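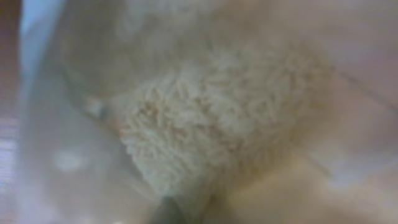 Does your rice need a new home?

Every spring the same advice comes back: decant everything. Take the rice out of its bag, take the beans out of theirs, buy matching jars, print matching labels, and your cupboard will somehow feed you better. After the March issue of the Lisside pantry newsletter we had a stack of mail asking which jars we recommend. I have been putting off the answer, and I'm afraid it's going to disappoint the jar people.

I'm not convinced most of us need any.

Take plain white rice. It is about as undemanding a food as you can own. Keep it dry, keep it cool, keep the bugs out, and it will wait for you a very long time. A plastic bag that closes properly does that job. If the bag has a hole in it, put it inside a second bag. A jar looks nicer on an open shelf, I grant you, but most of us have doors on our cupboards.

The usual argument for jars is that you can see what you have. Well, you can see rice through a clear bag too. What you can't see through a jar is everything that was printed on the package you threw away: the cooking directions, the date, the variety. I have poured long-grain in on top of short-grain more than once, and the resulting pot was half mush and half pebbles. I ate it, but I didn't enjoy it.

The Zorkunel people sent us their stacking container set to try, and the lids are good, I'll say that much. They snap shut and they stay shut. But the big one holds slightly less than the bag of rice I buy, so I ended up with a full container and a leftover bag — two things to store where I used to have one. The set costs 70 dollars. That is a lot of rice.

Dried mushrooms are where I get stubborn.
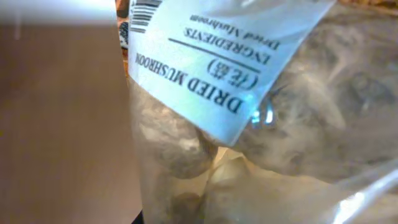 Flower mushrooms, the thick ones with the cracked caps, are not cheap, and they are the one thing in my pantry I would fuss over. Damp ruins them. So does sitting next to the stove, where half the kitchens I visit seem to keep them. Even so, I leave mine in the bag with the label on, squeeze out the air, fold the top down hard and clip it. The label tells me what they are and what's in them, and I don't have to trust my own handwriting on a piece of masking tape. If they go a little bendy, use them that week. If they smell musty, out they go, whatever you paid.

One exception. If you have had pantry moths, ignore everything I've said about bags and get something hard with a tight lid. Moths can chew through thin plastic, and I wouldn't wish a second round of them on anyone.

For everybody else, try this before you spend anything. Take it all out, wipe the shelf, and put the bags upright in a shoebox with the labels facing you. Give it 3 weeks. If you still want jars after that, buy jars, and cut the panel off the package and tape it to the back.

Next issue: the Naltau spice rack, and whether it is really a rack.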